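Progress update to the Trustport small grants desk
Project: Grutow, a two-armed helper for the bench
Period covered: May through August

Hi all,

Second update from the Fevby shared workshop, and a much happier one than the spring report. When I last wrote I had one arm bolted down, one arm in pieces and a wiring loom I was slightly afraid of. Both arms are now built and mounted, and the left one has been moving under its own power since June. The right one needs a new wrist bearing (my fault, I overtightened it) and the part is on order.

Most of my evenings this summer went into the simulator. You asked in your last note why I'd spend time on that before the real thing is finished, and the short answer is that a bad command in software costs me nothing, while a bad command on the bench costs me a gripper finger. I've already paid for 3 of those! So I set up a virtual table, put both arms at it, and started with the dull but necessary job of getting each hand over a small object without knocking into its neighbors.
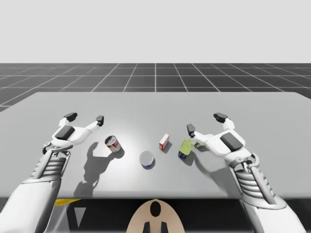
Both grippers open over the test objects in the simulator, August build.

The cans are my standard test, and I added the little box and the yellow-green and dark blue container so the planner has to cope with different shapes. I've logged 164 practice reaches so far. Of those, 43 ended with an arm stopping itself early, nearly all from the first version of the planner, which was far too nervous about the two hands being on the same side of the table. The newer version, which I've named Trình, lets them work closer together. I still don't fully trust it near the middle.

Money next. I'm under budget on motors and over on cables – the cheap ones kept working loose, so I replaced the whole set. Roughly 8 percent of the grant is left for the last stretch, and the bearing comes out of that. I'd like to move the unspent motor money over to cables on the budget sheet, if that's okay with you. I can send receipts whenever you want them.

Still to do: fit the bearing, run the right arm through the same slow warm-up moves as the left, then try the first reaches on the real bench with both arms at quarter speed. The emergency stop button is wired in but I want a second one on the far side of the bench before anyone else in the workshop has a go. If the bearing turns up on time I should have both arms moving before the next report, and I'll send a short video with it.

Thanks again for the patience over the spring delay – and for the extra month, which I used every bit of.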